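Laundry robots still a long way from the spare room
Kestville trial leaves plenty of folding for human hands

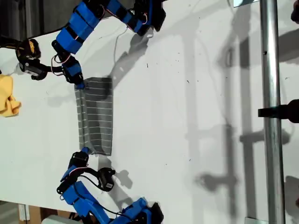 Two blue robot arms hold a striped grey cloth by its left-hand corners.

Anyone in Kestville hoping to hand over the washing basket this winter should keep a spot clear on the couch for folding.

A trial of low-cost robot arms, run out of a rented unit behind the Warach Street shops, wrapped up its second round in May. Its organisers are pleased. On the figures they have released, it is hard to see why a household would be.

Across the two rounds, the arms were set 1,456 folding attempts using tea towels, hand towels and plain cloths. The team counts 849 as successes. A success, according to the notes handed out at the open evening, is a cloth folded in half with its edges no further than two fingers out of line. Nothing in the notes covers a fitted sheet, a school shirt or a sock with its mate missing.

Put another way, 607 attempts did not make the grade, and that is with one cloth at a time on a clear white tabletop. Most laundry in this town comes off the line in an armful, half of it inside out.

Project lead Ayman Samir said the result was better than he had expected when the work began.

"Cloth is about the worst thing you can give a machine," he said. "A box is the same shape every time you pick it up. A towel never is. If you had told me a year ago we'd be over half, I'd have taken it."

Mr Samir said the arms were made mainly from 3D-printed parts and hobby-grade motors, and that the low price was the point of the exercise. He would not put a date on anything a family could buy.

"I don't want to say five years, because people have been saying five years since I was at uni," he said.

That is a more careful line than the one taken in the flyer for the open evening, which promised visitors a look at "the end of laundry day". What visitors got was 7 demonstration folds over the better part of an hour. Two were abandoned when a gripper let go of a corner, and one ended with the cloth on the floor. A reasonably motivated ten-year-old would have been through the lot before the urn boiled.

Speed is not recorded in the released figures. Asked about it, Mr Samir said the arms were being run slowly on purpose and that timing would be looked at in the next round.

There is some interest from business. Figueroa Linen, which washes and presses for motels along the highway, sent two of its floor staff to watch. Operations staff there said the company already used machines for flat sheets and had done for years, but that sorting, untangling and the first pick-up from the trolley were all still done by hand. A pair of arms that needed a cloth laid out for them would not save a shift, they said.

Endunska, the homewares chain, has also been mentioned as a possible partner for trials in its stockrooms, where display towels are refolded each night after closing. The company said it had held early talks and had no equipment on order.

It should be said that getting two arms to take hold of the same piece of fabric and move it without tugging it out of each other's grip is a real bit of engineering, and the people doing it plainly know their trade. The trouble is the distance between that and a chore. Folding the towel is the easy part of the job. Someone still has to find it, bring it in, decide whether it is dry and put it in the right cupboard.

A third round is planned, with T-shirts added to the pile. Mr Samir said short sleeves would come first.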